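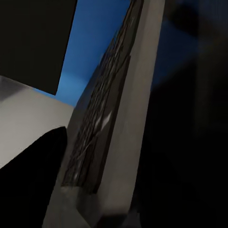
A dark panel against a blue background. Computer rendering.

Do solar quotes add up?

Three readers forwarded us the same Kernico flyer in December, and all of them wanted to know if the numbers are real. The flyer says a home system will cut your electric bill by "up to 90 percent." We asked Kernico which home got the 90. We were sent a second copy of the flyer.

Cluvik, which sells much the same package, at least puts its math on paper. Its sample house uses 1000 kilowatt-hours a month, has a roof facing due south and has no trees anywhere near it. If you live on one of the older streets in town, go outside and look up before you read any further.

Then there is the financing. Both companies lead with the monthly payment and leave the total for the back page. Ask for the total. Ask what happens to the loan if you sell the house, and who pays to take the panels off when the roof needs work. The Gemetti warranty we were shown covers parts and says nothing at all about labor.

Solar may still pay off for you. Plenty of people like theirs. But get at least 2 quotes, have last year's bills in your hand when the salesperson comes, and don't sign anything at the kitchen table. A discount that expires Tuesday will probably be back the week after.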